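**Olleo worktop oil, clear matt, 542 ml tin**

Back in stock May. Sorry for the gap, supplier trouble, all sorted now.

One tin does a normal run of kitchen worktop, two coats, with a bit left for touching up round the sink. If your wood is very dry or newly sanded get two. Same oil as before, only the label has changed. If you've got an old Jirnoditz tin in the shed it's the same stuff under the old name, fine to mix the two.

### What it's for

- Worktops, oak, beech, ash, bamboo
- Chopping boards and bread boards
- Wooden table tops, shelves, window sills indoors
- NOT floors. Too soft, will scuff. See Stumgate Floor instead
- NOT over varnish or paint. It can't get in, just sits there going tacky

Laminate doesn't need it and won't take it. We get asked this every week.

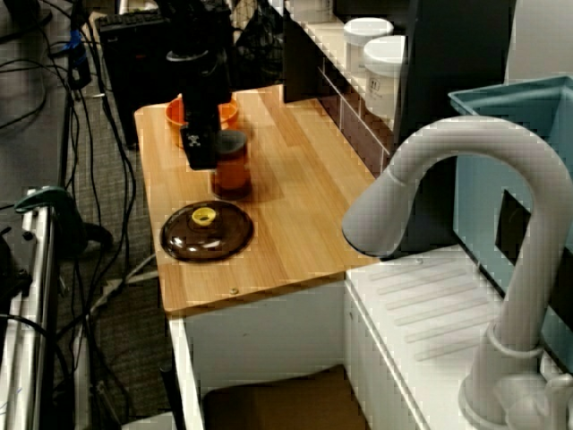

### Putting it on

Sand lightly with the grain, fine paper. Wipe off the dust, then wipe again. Surface has to be properly dry, leave overnight if you've washed it.

Stir the tin, don't shake. Pour a little on a lint free cloth and rub it in thin. Thinner than you think. Leave 30 minutes then wipe off everything that hasn't soaked in, and I mean everything, most of the sticky worktop emails we get are oil left standing. Second coat next day, same again.

Do the end grain and the cut-outs round sink and hob. Three coats there. That's where water gets in first and where black marks start.

Light use after 24 hours. Go easy on it for a week, no wet cloths left lying, no hot pans (ever, realy, use a trivet).

### Colour

Clear but it does warm the wood up a bit, like when it's wet. Pale woods go slightly more golden. If you want to keep it as pale as possible get the Nseir White, same price, has a touch of pigment to stop the yellowing. Try either on an offcut or the underside first. We can't take back an opened tin because the colour wasn't what you hoped.

### Looking after it

Warm water, drop of washing up liquid, dry it off. No bleach, no cream cleaner, no scouring pads. Vinegar now and then won't kill it but don't make a habit.

Top up when water stops beading. Busy kitchen, twice a year. You don't need to sand the lot again, just wipe clean, let dry, one thin coat.

Marks:

- **White rings** – rub with a little oil on a soft pad, usually goes
- **Black spots near taps** – water's got in, sand back and re-oil
- **Sticky patches** – too much oil. White spirit on a cloth, wipe dry, wait a day
- **Scratches** – fine paper with the grain, dab of oil, feather it out

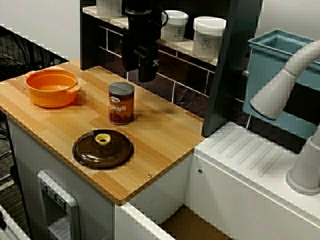

### Sizes and codes

| Size | Finish | Code |
|---|---|---|
| 542 ml | Clear matt | OL-M |
| 542 ml | Clear satin | OL-S |
| 542 ml | Nseir White | OL-W |

Bigger trade tin is comming, no date yet. Please don't ring about it, we'll put it on this page when it's here.

### Safety, please read

Oily cloths can catch fire on their own. Not a scare story. Lay them flat outside to dry, or soak in water, before they go in the bin. Never screwed up in a bag under the sink.

Open a window while you work. Keep the tin away from children and pets. Fully cured it's fine with food, give it a fortnight before cutting bread straight on it.

Lid back on tight after use, press it down all the way round. Skin on top of an old tin can be lifted off and the oil underneath is still good. If it's gone to jelly, bin it (council tip, not down the drain).

### Delivery

Tins go by road only, no air, so Highlands and islands take longer. Order before noon and it goes same day if we're not snowed under. Dented tin? Send us a photo before you open it. Unopened returns 30 days, you pay the postage back.

Goes with: lint free cloths (pack of 24), Stumgate hand pad, fine sanding sheets.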